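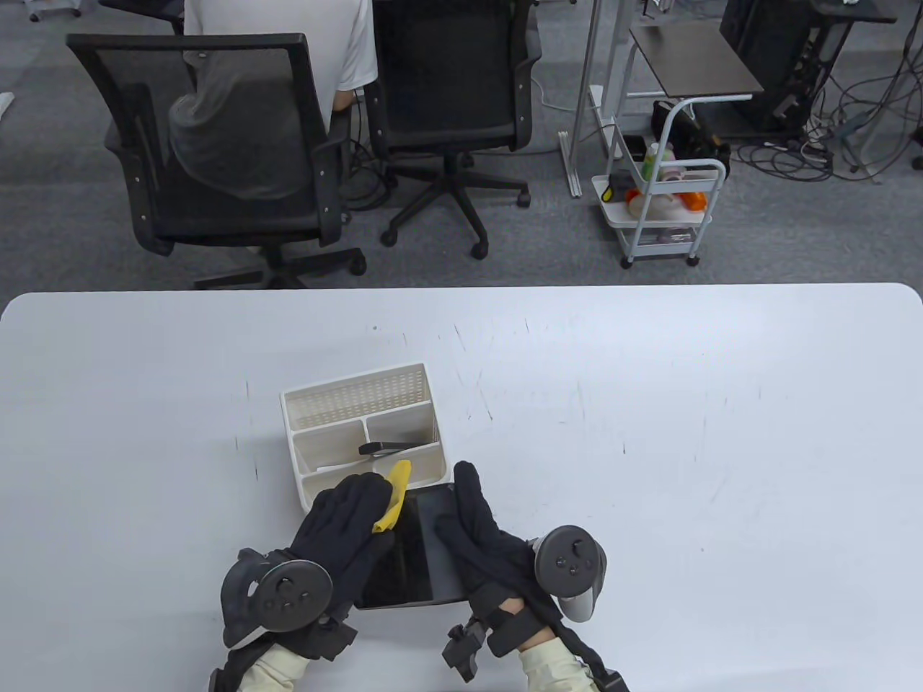
Posted by Colleen Wong | 21/05/2023 | Gallery

Hi all! A few of you asked what our robotics club has been up to since the Toramby meet, so I finally sat down to put a gallery page together. It's a short one, I know — most of what I have on my phone is blurry whiteboard and half-eaten bagels, and you don't need to see either.

The one up top is from our tablet cleaning task. Gloves on, a controller strapped to each hand, yellow cloth in the left, and the right hand keeping the tablet steady on the table. The phone is already parked in the right side of the cream organizer. I like this one a lot because it's pretty much what our project is: a very ordinary chore, done over and over with great seriousness.

For anyone new, our project is called Duron (it was going to be Vulteck, but we lost that vote and I'm still a little sore about it). We record people doing small desk jobs, and then we try to get a robot to learn the motions from the recordings. Wiping, stacking, folding, putting a phone back in a slot. The goal this year is 3000 recordings before we break for the summer. We're at 604. So yes, we have some wiping to do!

Things I've learned from the cleaning task, in case your club wants to try it:

Hold the tablet down with your other hand. My first few tries I went at it with just the cloth, and the thing slid all over the table like an air hockey puck.

Pick a cloth in a color that stands out. Yellow on a black screen is great. The dark gray one we started with was hopeless when we went back through the footage, and I must have asked "is that cloth or glove?" twenty times in one evening.

Slow down. Slower than that. I'm a fast wiper by nature (three kids, one kitchen table) and my early recordings look like I'm trying to put out a fire.

Take breaks. We swap after 90 minutes and I would not go a minute past it, your wrists get really tired and you start getting sloppy with the corners.

We also had a long argument about whether a wipe should go side to side or in circles. I'm a circles person. The side-to-side people are very organized and have made a chart, so for now we're recording both and the model can sort it out.

Next up is folding the cloth after you're done with it, which sounds like nothing and has already eaten two whole meetings. After that we start getting ready for the student demo day in Bragança in August. I've never been to Portugal and I've already looked up every bakery within walking distance of the hall.

I'll add more pictures when we get to the folding. If you have good ones from Toramby, please send them my way, especially if I'm in them and my eyes are open.

Colleen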